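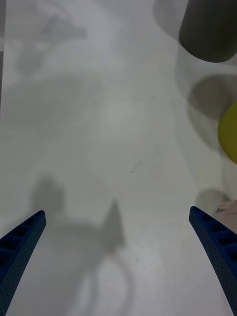 Bench, October

Workshop notebook – Mahnaz Arabzadeh, October, 4:30 pm

Third pass on the Birkero vocal today and I finally like the chorus! Sunil wanted it drier, so I pulled the plate way back and left a short slap, 149 ms, on the doubles only (the lead gets none). Her whisper in verse two was still getting buried under the bass, so I cut a little at 200 and rode the fader by hand – slow, but it sounds like a person now.

Zohreh, the bridge harmonies are still flat on the last word. Can we retrack before the Grulis single goes out? I'd keep take 30 for the breaths.

Last updated: October, 6:15 pm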